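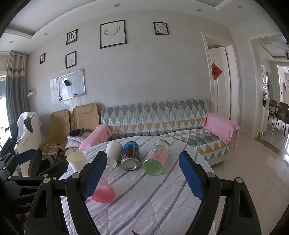

Comparer deux pinces à main sur une table de salon : nos trucs en vrac

Mis à jour le 10 février 2018. Rubrique Atelier / Bricolage / Pinces et bras

Notes prises en vitesse entre deux séries, je remettrai au propre plus tard. On compare la Harb et la Flisholm, toutes les deux à main, deux doigts, caméra dessus. Mêmes objets, même table, même personne qui tient. 71 prises au total, notées sur papier puis recopiées.

Avant de commencer

Vider la table. Complètement. La télécommande qui traîne finit toujours dans la pince à la place de l'objet.
Ramasser les bouts de fil sur la nappe. Ça s'accroche aux patins, et à l'image on dirait une fissure.
Resserrer les axes des biellettes. Un quart de tour, pas plus, sinon les doigts s'ouvrent mal et on accuse le moteur.
Caméra : nettoyer l'objectif avec un chiffon à lunettes, jamais l'essuie-tout.
Noter quelle pince est branchée AVANT d'enregistrer. J'ai perdu une série entière comme ça, 18 prises sans nom, poubelle.

Nappe ou pas nappe

Les deux. Sur table nue c'est plus facile, l'objet glisse un peu et vient se centrer tout seul entre les doigts. Sur une nappe matelassée il accroche, et les plis font basculer ce qui est léger. Pour comparer des pinces je préfère la nappe : les écarts sortent plus vite. La Flisholm pousse l'objet avant de serrer, sur tissu ça se voit tout de suite. La Harb ferme plus droit.
Ne pas lisser la nappe entre deux séries, ou alors la lisser à chaque fois. Mélanger les deux fausse tout.
Nappe à motifs : ok pour nous à l'oeil, moins pour le suivi. Le logiciel Cludadow décroche parfois sur les rayures, il prend un trait pour un bord. Baisser le contraste de deux crans, ça passe.

Les objets

Gobelets en carton, canettes, un pot en plastique. Rien de cher, rien qui casse.
Le gobelet vide est le plus embêtant de tous. Trop serré il s'écrase, pas assez il tourne. Commencer par lui, pendant qu'on a encore de la patience.
La canette debout, facile. Couchée, il faut arriver par le dessus et en travers, doigts de chaque côté du cylindre. Dans l'axe elle roule et on court après.
Prévoir des gobelets de rechange. Dès qu'un bord est plié, on change, même si ça à l'air de tenir.

Les patins

Nos patins Pliko sont vendus par paquet de 20, ça fait la saison. Deux duretés. Les souples pour le carton, les durs pour le métal, et si on ne veut pas changer toutes les cinq minutes : souples partout.
Dégraisser à l'alcool ménager, laisser sécher, essayer à vide deux ou trois fois.
Un patin neuf colle un peu les premières fermetures. Ne pas compter ces prises-là.
Patin usé sur un seul doigt = l'objet pivote toujours du même côté. On croit à un défaut de pince, c'est juste ça. Changer la paire, jamais un seul. 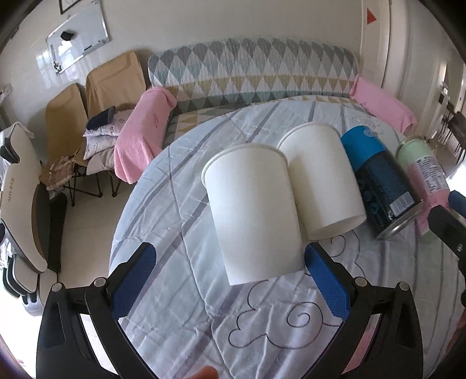
L'espacement entre les objets, j'ai mis longtemps à m'en occuper et c'est dommage, il change plus les résultats que la marque de la pince. Doigts fermés ça passe partout, doigts ouverts il faut de la place sur les côtés, et les biellettes débordent plus qu'on croit. Avec les deux gobelets blancs en premier et les canettes à la suite, en diagonale, on a le cas pénible et le cas facile dans la même rangée. Le gobelet de devant cache un bout de l'autre à la caméra, c'est pile la situation où la Flisholm rate : elle prend le bord du voisin. Garder cette disposition pour les deux pinces, au centimètre. Repères au crayon sur un ruban de masquage si la nappe bouge.

Réglages qui ont servi

Ouverture max sur la Harb, trois quarts sur la Flisholm (au-delà elle claque en butée).
Vitesse de fermeture lente pour tout le monde. La rapide fait joli en vidéo et couche les gobelets.
Exposition de la caméra bloquée. En automatique, dès qu'on passe devant une fenêtre tout vire au gris et le suivi saute.
Cludadow enregistre 1680 images par série chez nous, réglage d'origine, pas touché. Vérifier la place sur la carte avant, pas aprés.
Deux pinces sur la table en même temps : se mettre d'accord sur qui bouge en premier. Les doigts s'emmêlent très bien.

Tenir la pince

Coude posé si possible. Fatigue au bout d'un moment, et les prises de la fin ne valent pas celles du début. Alterner : une série Harb, une série Flisholm, pause.
Ne pas aider avec l'autre main. Même un peu. Même pour redresser.
Doigts derrière la garde, sinon on se retrouve avec un bout d'index dans le champ.

Laquelle au final

Harb pour le carton et tout ce qui est serré. Flisholm pour les canettes, elle tient mieux en levant et elle est plus légère au poignet. Pour une seule pince à la maison, Harb avec patins souples. Le pot en plastique, match nul, les deux s'en sortent.

Reste à faire : refaire la série sur table nue en avril, essayer les patins durs sur la Flisholm, racheter des gobelets.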